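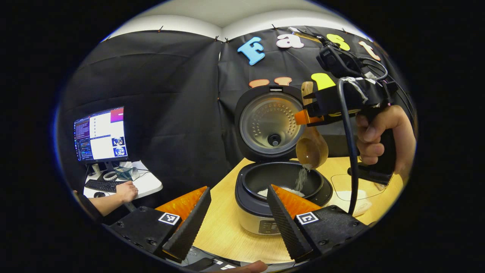 A scoop of rice goes into the cooker during a demonstration with two hand-held grippers.

Research notes: does the second hand earn its keep?

The Clernine group has put out a new report on teaching robots kitchen chores from demonstrations made with hand-held grippers. A person holds one in each hand and does the job, and the recordings from the gripper cameras are used to train a policy that later runs on a pair of robot arms. The headline result is that the policy filled a rice cooker correctly in 70 percent of its trials. We have read the whole thing twice and are less excited than the summary wants us to be.

Start with the data. The group collected 1,727 demonstrations, a respectable pile for one lab. Of those, 179 were thrown out before training. The report says they were "unusable" and leaves it there. Were they spills? Dropped scoops? Lost tracking? It matters a good deal which. If the tracking failed, fine, throw them away. If people kept spilling rice, then the robot was trained only on the tidy pours, and it never saw what a bad one looks like or how to rescue it. That would fit with what the authors admit near the back, that the policy rarely recovers once the scoop is tilted at the wrong spot.

Then there is the word "correctly." A trial counts as a success if the rice ends up in the inner pot. There is no check on how much rice, and grains on the table are ignored unless the person scoring decides there are too many. How many is too many is left to the scorer. Anyone who has run this kind of evaluation knows how generous a tired scorer can get by late afternoon — we have all been that scorer.

The part we did like is the comparison between one camera and two. With the camera on the scooping hand only, the policy did clearly worse. Adding the view from the other hand helped most in the moments before the pour, when the scoop has to be lined up over the pot. It makes sense. A camera riding on the pouring hand moves with every tilt, and a second one watching from the front gives the policy something steadier to go on. We would have liked to see the obvious third case, a plain fixed camera on a stand, which costs very little and might do the same job. The authors say it is left for future work.

On transfer to new rooms, the claims get thin. The report speaks of "unseen kitchens," but the test was run at 9 setups, and as far as we can tell from the appendix most of them were tabletops in the same building with a different backdrop and the cooker turned a little. The Prikon team tried something similar in January with a pouring task and saw their numbers drop hard once they moved to a real counter with real clutter. That work is cited here, in one sentence, with no discussion.

None of this makes the result wrong. Pouring loose grain is harder than moving blocks, and doing it without a robot in the room during collection saves a lot of time and money. But we would hold off on rebuilding a setup around it. The group says the recordings will be released along with the code, including the discarded ones. When they are, we plan to look at the discarded set first.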